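Nistgate Forums > Adult Diagnosis and Assessment > Self-report forms and literal reading

Thread: How do you score "often" on a self-report form?

futby_clerk
Posted 2026-07-18

I have an adult autism assessment in progress. The clinic sent two questionnaires. The longer one has 50 items with four response options: never, sometimes, often, always. No time window is given and no definition of "often."

Item about noise: "I am bothered by background noise." In my house, never, because I control the noise. In an open office, always. Averaging those gives "sometimes," and "sometimes" is false in both places.

I wrote margin notes on most items and ran out of margin. The receptionist told me to go with my first instinct. I don't have a first instinct on these. Has anyone found a consistent method?

vutia
Reply 1

Pick a reference period and a reference setting, write both at the top of page one, and answer everything against them. I used the last six months and "outside my home." It took an evening. The clinician read the line at the top and said it was fine.

longdivision
Reply 2

I disagree with vutia on the setting. If you answer only for outside the home, you lose anything that shows up in private: routines, food, sleep, how long you need to recover after a visit. My report leaned heavily on that material. A fixed time window is fine, but a fixed place will skew the result.

Also, these forms are normed on people who did go with their gut. Once you impose your own rules, your number is no longer comparable to the norm group.

vutia
Reply 3

I don't think the norm group had one shared method either. Some of them must have stopped at "often" too. The score is a screening number and the interview carries more weight. At my clinic, anyway.

longdivision
Reply 4

At your clinic. Mine used the score as a cutoff for whether you got the interview at all. I was two points over.

zapata_line
Reply 5

Answer for the situation as it would be without your workarounds. If you wear earplugs in the store and are therefore not bothered, the answer is still "often." I answered with the workarounds included the first time and came out below the threshold. The second assessor asked what I do to avoid noise and I talked for 43 minutes.

I can spend a whole shift in a quiet room and score zero on every sensory item.

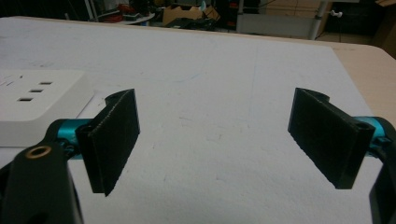 Gripper fingers open, white tabletop.

Same person, same week, put me in the cafeteria and I hit the maximum.

futby_clerk
Reply 6

zapata_line, that is the problem I have, stated better than I stated it. But "without workarounds" requires me to guess. I have worn headphones on the bus since May of last year. I don't have current data on the bus without them.

zapata_line
Reply 7

Then use the data from before May and write down that you did.

quietcar
Reply 8

Ask the clinic in writing. Email, not phone. I sent a list of the items I couldn't answer and got a reply with a time window (past year) and permission to leave items blank. Don't leave blanks without asking first — on some forms a blank is scored as zero.

Also keep a copy of everything. My full file was 224 pages by the end and the clinic lost part of it once.

longdivision
Reply 9

Agree with quietcar on the email. I'd add that the margin notes are worth keeping. Type them up with item numbers and attach them. Handwritten ones may not survive scanning.

futby_clerk
Reply 10

Email sent. I asked for three things: the time window, whether to answer with or without accommodations, and how blanks are scored. In the meantime I am redoing the form in pencil with vutia's header line, time window only, no setting.

Item 12 is "I enjoy social occasions." It does not say which ones. I have added it to the email as a follow-up.

vutia
Reply 11

I put "sometimes" for that one and attached a list.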